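Tomos Gethin and Arwel Foulkes
May

4. Where the cups go: the dish rack as shared space

The previous section dealt with the refrigerator, where residents of all three houses had worked out clear claims to territory. Shelves were assigned, names were written on lids, and breaches were easy to spot. We expected the dish rack to be a minor footnote to that account. It became the part of the study we most enjoyed writing up, and the part residents most wanted to talk about.

A dish rack has no shelves to assign. It fills and empties several times a day, and almost everything in it is on its way somewhere else. A person who washes a bowl at breakfast gives up control of it the moment it is set down, because the next person at the sink may need the space. Residents therefore had to deal with each other's things by hand, which they seldom did with food. One man at Kenari told us he had never touched a housemate's milk in four years but moved a housemate's mug nearly every morning.

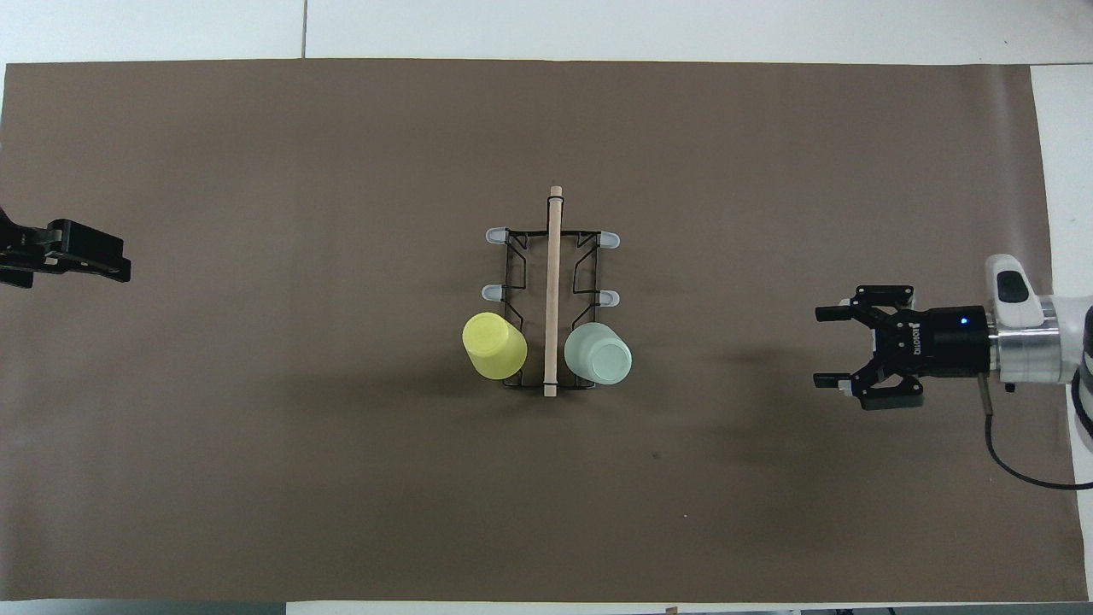

Page last changed: May

Our material comes from the kitchen diaries described in Section 2. Of the 272 diary entries that mention washing up, 216 also mention the rack. We had not asked about it. The prompt sheet said only "anything that happened in the kitchen today," and residents wrote about drying dishes with a level of feeling that surprised us both. The interviews, 80 in all, were held after the diaries had been read, so we were able to go back to particular entries and ask people what they had meant.

4.1 Putting away as a gift

The clearest pattern is a pleasant one. In every house, putting away someone else's dry dishes was treated as a small gift. It was rarely discussed face to face. Residents noticed it when they came down to an empty rack, and many tried to guess who had done it. At Drandimari, where bedrooms open onto a single long hallway, people thought they could tell from the sound. "If I hear the cutlery drawer before seven I know it's her," one resident said, "and I feel looked after."

The gift had limits. Emptying the whole rack was generous. Taking out only your own plate and leaving the rest was acceptable on a workday and a little cold on a weekend. Taking out your own plate and restacking the others so that they leaned differently was read as a complaint, even when the person doing it had only wanted to reach a fork. We have eleven diary pages from one couple at Kenari on the meaning of a single restacked saucepan, and we could happily have given them a section to themselves.

Residents also disagreed about what counts as dry. Some would put a glass in the cupboard with water still on the base. Others found this close to an insult, since the next user would meet a damp ring on the shelf. The towel-users and the air-driers can be found in every house, and they tend to know each other's names before they know much else.

4.2 The shape of the rack

We had not planned to write about the racks as objects, but the diaries pushed us there. Wire racks of the common household kind (Figure 5) shape the order in which things are put down. Plates need slots. Cups need something to lean on or hang from, and once the cup places are taken, people improvise. They balance a cup on a bowl, lay it on its side, or stand it on a cloth next to the sink. Each of these choices is visible to the next person and gets read as a sign of mood or manners.
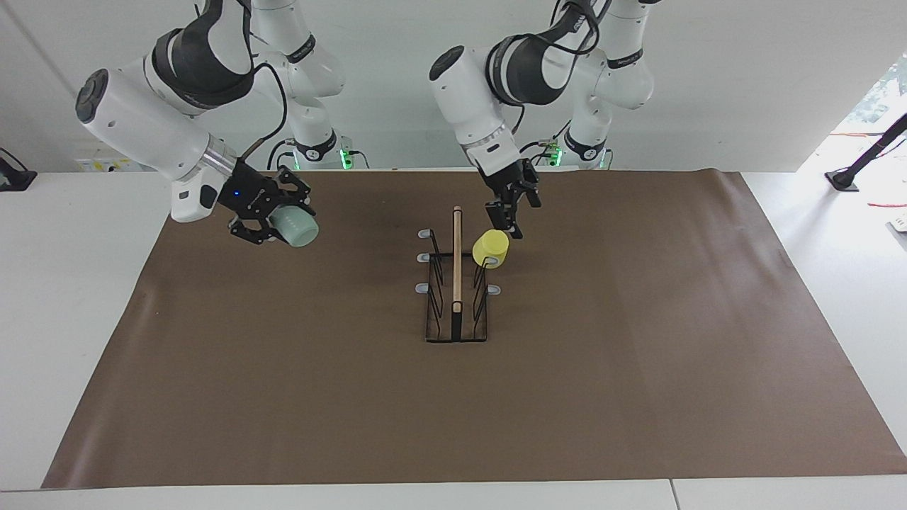
Figure 5. Black wire dish rack with a thin wooden rod down the middle; plastic cups.

Plastic cups deserve a word of their own. Residents with children used them daily, and adults without children used them more than they liked to admit. They are light, they tip easily, and many have a rim or a hollow base that holds on to water. In the diaries they are the item most often moved by somebody other than the person who washed them. They are also the item residents cared least about losing. A ceramic mug had an owner, even if the owner had moved out. A plastic cup belonged to the house.

This difference matters for our wider argument. Writing on shared homes often begins with ownership and then asks how people negotiate around it. The plastic cup suggests we can also begin from the other end, with the things that have no clear owner, and ask what kind of care they receive. At Drandimari the answer was quite a lot. Children's cups were rinsed, turned over and put back on the low shelf by people with no children at all. When we asked why, several looked puzzled by the question. "They go there," said one. "Where else would they go?"

4.3 Two racks at Morris

Morris is the largest of the three houses and the only one to have owned two racks at once. The second arrived after a long winter of crowded counters, and the residents had high hopes for it. Both racks were full within the week. Dishes that used to be put away by evening now stayed out until someone needed a clear surface to cook on, and the gift of emptying the rack lost much of its force, as there was always another one still full.

After 5 weeks the residents moved the second rack to the laundry room, where it held paintbrushes and seed trays. The diary entries from the days that follow are some of the warmest in our collection. People write about finding the counter again. One resident, who had argued strongly for the purchase, wrote that she missed the new rack for a day and then missed "being annoyed about it" for rather longer.

We do not want to build too much on one house. Morris had a change of membership in the same period, and two people who cooked large meals moved out. Even so, the episode fits what we saw in the other kitchens. A small rack has to be dealt with, and dealing with it brings people into contact with each other's belongings several times a day. More room reduced that contact. Whether this is a gain depends on who is asked, and at what hour.

4.4 Rules and their absence

None of the houses had a written rule about the rack when we arrived. All of them had written rules about the refrigerator, the trash and the bathroom. Kenari tried one during our stay, a card over the sink that read "Empty before you fill." It stayed up for most of a month. Residents agreed with it in principle, and several said it was exactly what they already did, but they disliked being told. A diary entry from the second week says simply, "I emptied it and felt like an employee."

The card came down without a meeting. We think this is one of the more telling moments in the fieldwork. A habit that had been offered freely was turned into a duty, and for a while people did less of it. Purotska, the coding scheme we used for sorting diary entries, has a category for "favor" and another for "chore," and during the weeks of the card the entries shift sharply from the first to the second. Once it was gone they drifted back, slowly, and with some jokes about the card along the way. It now lives inside a cupboard door, where new residents are shown it on their first evening.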